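Beverage Container Returns in Student Housing: A Study of Two Residences at Vadby

Submitted by Kumudini Dissanayake, Shafiq Patwary and Raili Vainio
Project supervisor: Parveen Kumarasinghe

Summary

The project examined why residents of student housing return fewer deposit bottles than other households in the same town. Two residences took part, Kosberg Hall and Sarkar House. The group conducted a survey, held interviews and kept a record of returns for nine weeks. The findings suggest that distance to the return point matters less than the lack of storage space in shared kitchens.
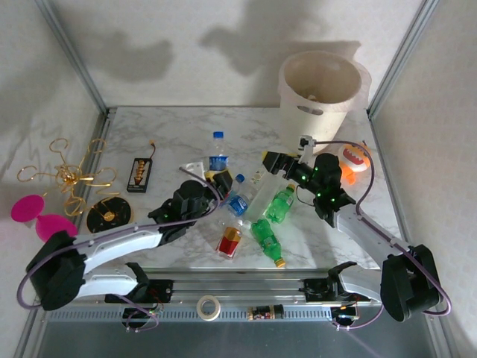 Background

Vadby operates a deposit system for plastic bottles and cans. Containers are accepted at two supermarkets and at the Guvitz depot on the east side of town. Kosberg Hall is a short walk from the nearer supermarket, while residents of Sarkar House must take a bus or cross the rail bridge. Before the study began, the housing office expected that Kosberg would show the higher rate of return for this reason.

Earlier student reports on the subject dealt mainly with attitudes. They found that most residents supported recycling in principle, but they did not record what residents did with their empty containers. The present report attempts to fill part of that gap.

Method

A questionnaire was delivered to 400 residents in the two buildings. It asked how often the respondent bought drinks in deposit containers, where the empty containers were kept, and who in the shared kitchen usually took them back. Follow-up interviews were held with 12 residents, each lasting around half an hour. Anwara Bandara of the housing office arranged access to the kitchens and supplied the floor plans.
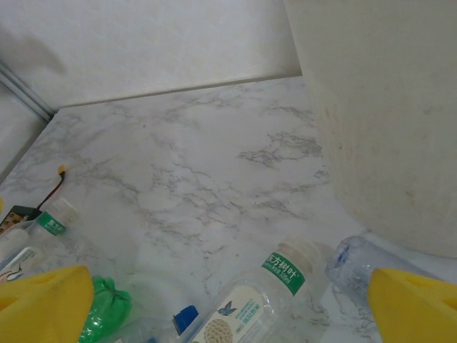 Respondents were also asked to keep a simple log on the kitchen door. Each entry gave the day of the return and the initials of the person who made it. Logs from three kitchens at Kosberg were left out of the analysis, as the sheets had been taken down during cleaning and were not replaced until the following week.

Results

Over the period of the study, 900 containers were entered in the logs. Contrary to expectation, Sarkar House accounted for the larger share. Its kitchens are older and have a pantry cupboard, and most groups had set one shelf aside for empties. At Kosberg, where the kitchens were rebuilt with less storage, residents reported that empties were placed in the general trash when the counter became full.

Saturday was the most common day for returns in both buildings. Interviewees connected this with the weekly grocery trip. Several also stated that they disliked handling bottles left by other people – a point that came up more often in the larger kitchens. 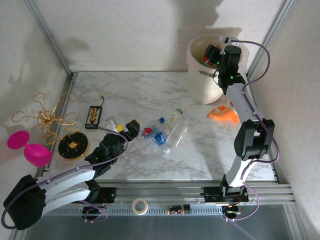 The question of who receives the deposit money proved more important than the group had assumed. In kitchens with a shared fund for dish soap and coffee, returns were regular. Where no such arrangement existed, residents tended to take back only their own bottles, and unclaimed ones remained for weeks.

Limitations

The logs relied on residents to record their own returns and probably understate the total. The study was carried out in the spring term and ended before residents moved out in June, when larger amounts are likely to be discarded. Cans and bottles were not recorded separately.

Recommendations

The group recommends that the housing office provide one lidded container for empties in each Kosberg kitchen – preferably under the sink, where space is available. Kitchen groups should be asked at the start of the year to agree on how deposit money will be used. A collection visit by the Guvitz depot was considered, but the group did not obtain a cost estimate in time for this report.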